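Juston Campaign Button Maker, 2-inch kit

I've been pressing buttons for local candidates and causes for years now, mostly at my kitchen table, and this is the press I finally decided to sell. It's heavy, it's a bit ugly and I love it! You get the press, the 2-inch die set, a circle cutter and enough shells and pins for 304 buttons, so you can cover a school board race or a decent-sized rally without reordering. 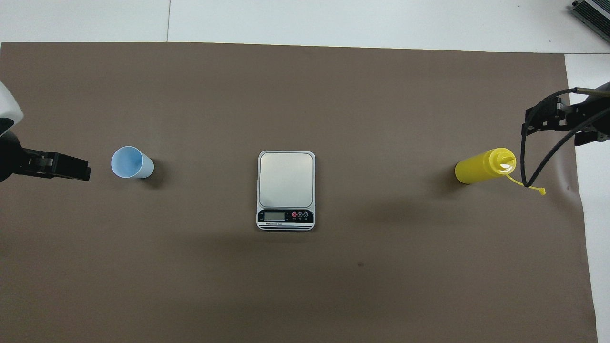
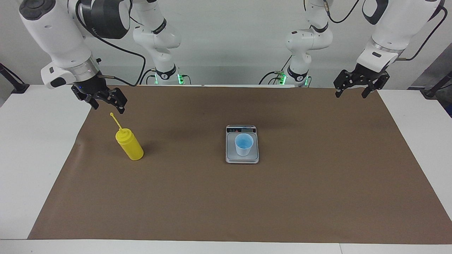
Brown paper on a white tabletop, both times.

Any side of politics is welcome here, by the way. I've shipped kits to people who'd never share a table (my friend Heike Sauerland votes the other way from me and she's on her second one). Your slogan is your business. I don't check it and I don't print it.

Colour copies from a regular printer work fine. Go for the matte paper if you can, glossy tends to slip under the Mylar.

Refill packs come in 304 or 2000. Item no. 3452. Orders in before noon go out the same day, and if the handle ever loosens, send me a note and I'll mail you a new bolt.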